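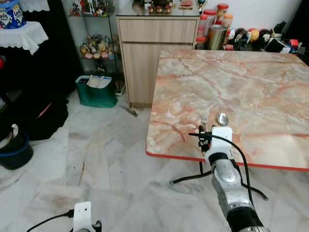
Cidau 43 Prototype Board Blanks

Double-sided copper-clad FR-4 for milling or etching your own circuit boards at the bench. Sold in packs of 2.

Copper weight: 1 oz per side
Board thickness: 1.6 mm
Finish: bare copper, no solder mask
Corners: square cut, deburred
Part number: 478

Before you order

The blanks have no plated holes. If your layout moves a signal from one side to the other, you will need rivets or a short piece of wire soldered on both sides. Keep those joints out from under chips, where you can't reach them with an iron.

Bare copper tarnishes. Leave the sleeve sealed until you need the board, and wipe the surface with isopropyl alcohol before applying resist. Light fingerprints come off with a fine abrasive pad.

Cut with a shear or a carbide scoring tool. Wear a dust mask if you saw or sand the material.

Stock and shipping

We hold over 4,000 packs and ship from the Lloyd warehouse. Orders placed before 2 p.m. go out the same day. The single-sided version is out of stock until December.

Volume pricing: contact Myfanwy Eynon in sales.

Goes with: Telia etch tray, Platum rivet kit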